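**Teapots, tumblers and the new kit at Tilska**

Jun 21, 2024

You asked for news from the tea lounge, so I popped over to see how the automation is bedding in! The short version: the Rirnelell system now does the ordering, the stock count and the dishwasher rota, and the little Zelen trolley carries dirties back to the kitchen. On a busy day that's 200 glasses nobody has to lug through the swing door, and my knees (seven years on that floor) are very jealous.

What it hasn't touched is the pouring. We did talk about it — Sharifi, who supply the trolley, offered us a dispenser too — but the floor team voted to keep the pots, and I'm glad they did.
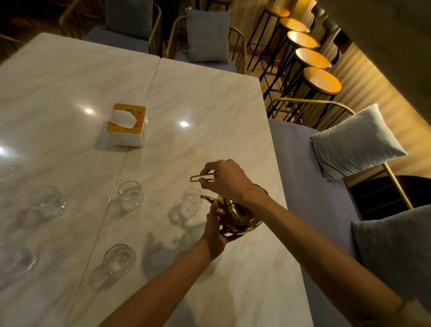

*Gold teapot, glass tumblers and two hands at the marble tables.*

The hours are the bit everyone worries about, so I asked. Shifts are the same length, but the closing count has gone, and people are using that time for table service and training. Two of the kitchen crew have learnt to reset the trolley when it sulks by the bar stools. It does sulk. The manual is 160 pages long and the bit you need is near the back.

We're looking at the rota again in August. If you work the lounge and the new handset is driving you up the wall, please tell me before then, or scribble it in the book by the till.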